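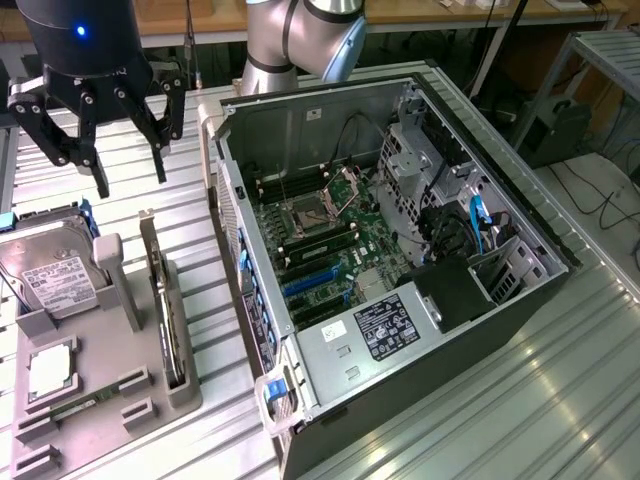
Trukcombe, March

Home Talks Notes Archive Contact

Speaker notes: Laying out parts before a workstation rebuild

Opening. Say hello, check the back row can hear. The talk covers 2 things: the case and the parts tray. Leave software for the other session.

Case on its side, panel off, board facing up. Point out the socket first. The bracket is lifted and the contacts are exposed, so this is the moment to keep sleeves, screws and coffee away from it. Memory sits in two banks, one beside the socket and one below. Then the blue slot, then the drive cage with the light blue SATA cables coming down.

Pause for questions about cables. Someone always asks. Route them after the drives go in.

Story from the Kirkwood job: 468 towers, one bench, parts kept in a cardboard lid. We lost 3 processors to bent contacts and dropped corners before anyone printed a tray. Keep this short.

Move on to the tray. A processor needs its own recess. Drive carriers need room for the latch to swing out. Small boards go where they can't slide. 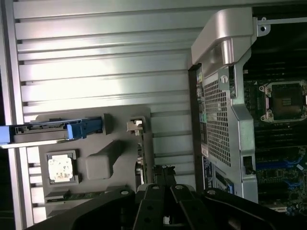

Parts tray with processor and drive carrier, next to the case.

Ask the room what they would put in first. My order is processor, memory, cards, drives. Some shops do drives early – fine if the cage is well clear of the socket.

Handling: pick the processor up by its edges. Look at the heat spreader before fitting and clean off any old paste. Close the bracket slowly.

If there is time, mention the Fuler tray layout and how Krūmiņa changed the pocket depth. Skip it if we started late.

Handout is by the door. Leave five minutes for questions.

Related
Labeling cables in a shared workshop
Drive carriers and their latches
Storing 2,000 memory modules
Bench lighting for small parts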